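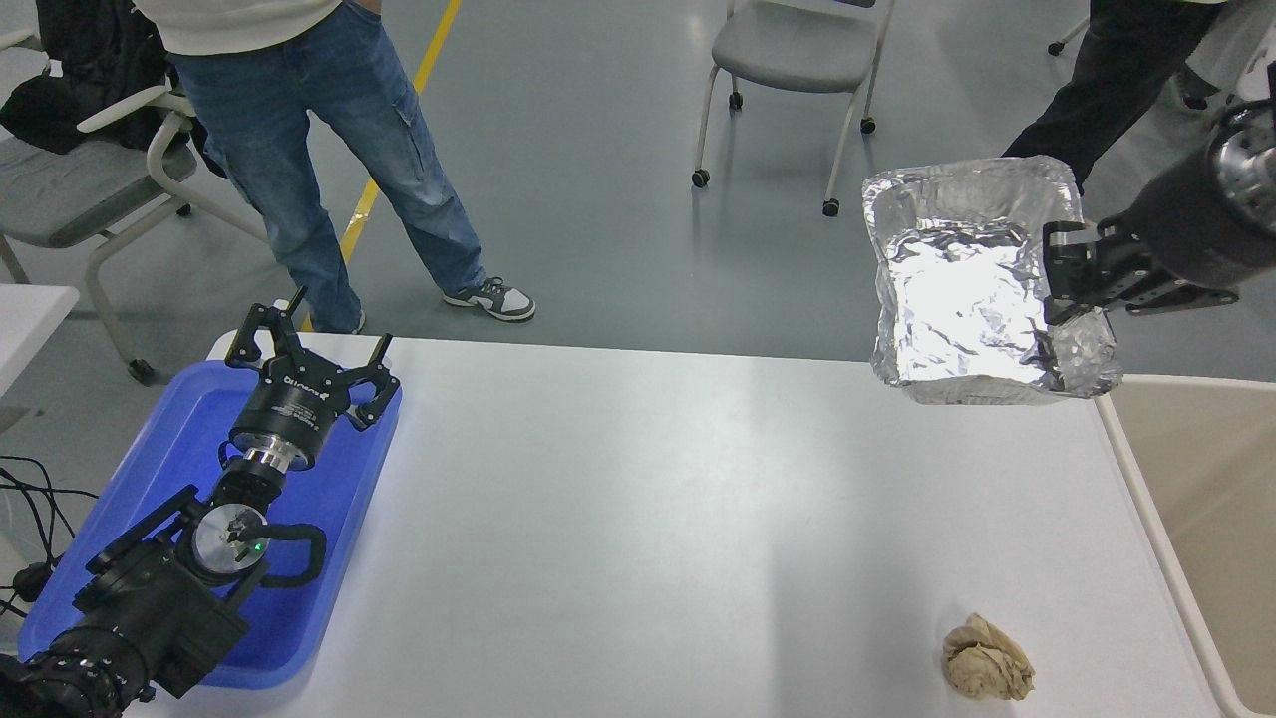
White table, blue tray on the left, foil tray up off the surface on the right. Tan paper ball near the bottom right.

June 12, 2025
Bench notes, packaging room, Wikdale

Foil day! I have been looking forward to this one since the Nautiyal cartons came in, and it did not let me down.

The job is still the same as on the first page of this book: find out which light packaging keeps its shape when it gets picked up by one edge, and which gives up and folds. Foil trays are the most fun of the lot so far. They remember everything. Every pinch leaves a mark, and by the end of a session you can nearly read the tray like a diary (I mean it, tilt one under the ceiling lights and look at the floor of it).

Stock: one carton of Nautiyal rectangular trays, 39 in the carton when I opened it. I used 11 today. The rest are back on the shelf with the lid taped, please leave them flat and don't put the tape guns on top of them again.

What I tried

Started with fresh trays straight off the stack. The first few came apart badly, they nest so tightly that pulling one up drags the next along with it, and the rim gets bent before you have even begun. Much better to turn the stack over and peel from the bottom. Wish I had done that from the start, would have saved two trays.

Then edge lifts, short side and long side. Short side wins easily. Held by the long side the tray wants to twist, and you hear that lovely little crackle right before the floor buckles. I wrote "crackle" in the margin six times, so it is going in the log as a proper thing to listen for.

After that, used trays. These are my favorites! I had expected a crumpled one to be useless and it is the other way round for the floor of the tray: all those small creases act a bit like ribs. The rim is another story. Once it is uneven it never sits flat on the table again, and it rocks when you set it down. Tried rolling one rim smooth with the back of a spoon, which got it nearly level, then it split at the corner. Worth another go with something softer.

Paper

Same afternoon, the tan wrap from Stalteck. Crumpled to fist size it holds together very nicely with no tape and no string. It does open up slowly if you leave it alone, so a ball made before lunch is not the same ball after lunch. Need to decide whether we make them fresh each time or let them rest overnight first. I vote overnight. The roll says nothing useful about weight, so I'll put a sheet on the scale.

Also wanted to see if a paper ball inside a foil tray stops the floor from buckling. Ran out of time. Top of the list for next session, I have a good feeling about it.

Room

White table is fine for this work but foil on white is hard on the eyes, the glare off the creases is fierce. The blue tray is far kinder to look at. Could we get a second one?

Please keep the walkway by the yellow line clear, cartons had crept over it again this morning.

Log sheet is in the Wirninix folder, page 27, with the crackle column added. If you fill in a row, write which side you lifted from, otherwise the row is no good to anyone.

To do
- weigh the tan sheet
- paper ball in foil tray, short side lift first
- softer tool for rims (wooden dowel?)
- ask Nautiyal for the deeper tray before the July order goes in
- flatten the spent trays and put them in the metal bin, they are still in a heap by the sink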